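Ticket 1928: Felt pads vs bare fingers on the hand-held gripper
Status: Open (reopened twice)
Reported by: Pilar Ulloa
Assigned to: Mervin Turcotte
Component: Gripper / fingertips
Priority: Medium, was Low, was Urgent for one lunch hour

Original report, Pilar Ulloa

The Stornus fingers keep dropping anything with a curved rim. Flat-sided things are fine. Bowls are a coin toss. I've tried squeezing harder, and the only result so far is a sore hand. Can we please settle which fingertip we're standardizing on before I record another full set and have to throw it in the bin?

Mervin Turcotte

Looked at it. The bare Stornus tips are smooth plastic, so a smooth plastic rim has very little reason to stay put. We have three candidates in the drawer:

Bare tip, as shipped.
Silicone sleeve from the Tallia kit.
Felt pad, glued on, Macarena's idea.

I'd rule out the sleeve now. It grips beautifully and then won't let go. Shabani spent part of the morning shaking a bowl off it over the bench like a man with tape on his thumb.

Shabani Were

Confirming the above, minus the commentary. The sleeve also rolls down at the top after a few closes. If we're keeping it in the running it needs a proper retaining lip, and I'm not volunteering to draw one.

Macarena Medina

Felt, then. I cut the pads to the full height of the finger and used contact cement from the hardware store. Let it cure overnight. The edges fray a bit where my scissors disagreed with me. I did not trim them and I'd ask that everyone else resist the urge, as the last person to tidy a pad took the corner off it.

Bautista Acuña

Does felt work with the pose tracking? On the Bolov mount the fingertip offset is hard-coded, and the pad adds thickness to both sides. We'd be closed before the controller thinks we're closed.

Mervin Turcotte

Good catch, annoyingly. Offset is in the config under tip_pad, default zero. Measured one pad at 3 mm with the calipers, so the pair takes 6 out of the stroke. I've changed the value on the bench laptop only. If your numbers look wrong on any other machine, that will be why, and please don't open a new ticket for it.

Pilar Ulloa

Ran it with the new offset. Test setup is the orange round dish and the woven basket on the pale wood table. Pick up the dish, put it in the basket, let go. Nine attempts per fingertip:

Bare tip: 3 placed
Silicone sleeve: 8 lifted, 3 released without help
Felt pad: 8 placed

The one felt failure was me coming in too high. Logging it as a failure anyway, under protest.

Mervin Turcotte

Those are better than I expected, and I'd like it noted that I expected very little. Could you attach the wrist camera view? I want to see where the rim sits between the pads. Bautista is still worried about the fingers blocking the lens.

Pilar Ulloa

Attached. First is the fingers open with the basket beyond them, second is the dish held.

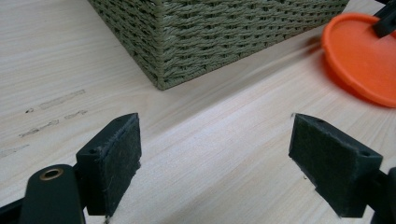
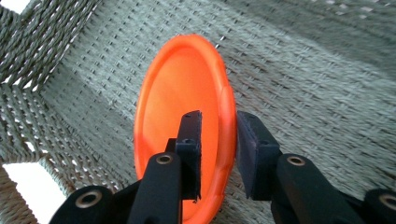 Bautista Acuña

Fine, I withdraw most of the worry. With the fingers open there's a clear view through the gap to the table and the basket. With the dish up on edge, though, it covers a good part of the middle. If the target were any smaller than that basket we'd be placing by memory. Can we try the Mirzaei lens before this gets closed?

Mervin Turcotte

The Mirzaei needs a different bracket, and the bracket is on back order. Splitting that into its own ticket. This one is for fingertips.

Remaining before close

1. Macarena to glue felt on the second gripper, same thickness, same cement.
2. Shabani to push the tip_pad value to the shared config and tell people he's done it, out loud if necessary.
3. Pilar to repeat the felt run with a glass jar. Over a towel.
4. Bautista to check whether felt fibres end up on the lens. Wipe it first so we know whose they are.

Shabani Were, Fri 27 March

Item 2 done. Told the whole room. Two people had headphones on, so it's also written on the whiteboard.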